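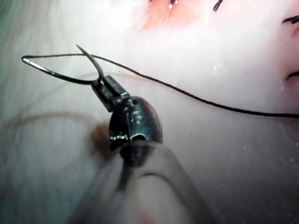 *Slide 1 – curved needle, black thread, jaws shut on the needle*

Morning everyone. I'm Randa, and I've got 14 minutes on sewing people up neatly, so I'll talk fast. (Wait for Lâm to get the lights.)

Start with the grip. When I was learning I grabbed the needle any old how and then wondered why it twisted on me. Look at the curve, then think about where you want the point to come out. Let the curve do the work – roll it through, don't shove.

Ask the room: who still pushes straight? Hands up, be brave!

Next bit is spacing. My old teacher at Motaung made us practise on pads until we could space stitches in our sleep, and I hated every minute of it. 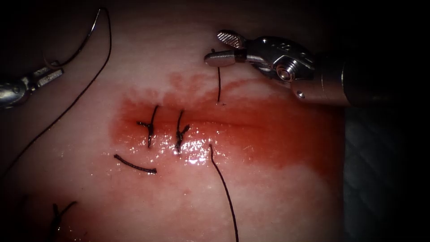

She'd also go on about tension, and I've ended up just as bad. You want the edges to meet and no more. Pull too hard and you pucker the skin, and then you've got a ridge to explain at the follow-up. I did 168 practice knots one December and the first lot were all far too tight.

Mention the Lurlow handout here, page two has the knot drawings. Spare copies by the door.

Then tails. Leave enough to find again, but don't leave them flopping into the next stitch – I've tied one in by mistake and it's a right pain to undo.

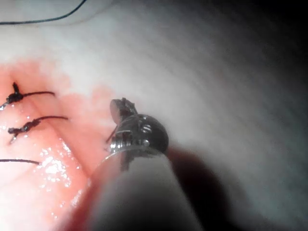 *Slide 3 – three black sutures along the incision, long tail on the top one*

Pause for questions, then hand over to Lâm Quan for the bit on thread sizes. If we're running over, skip the Tritevard story.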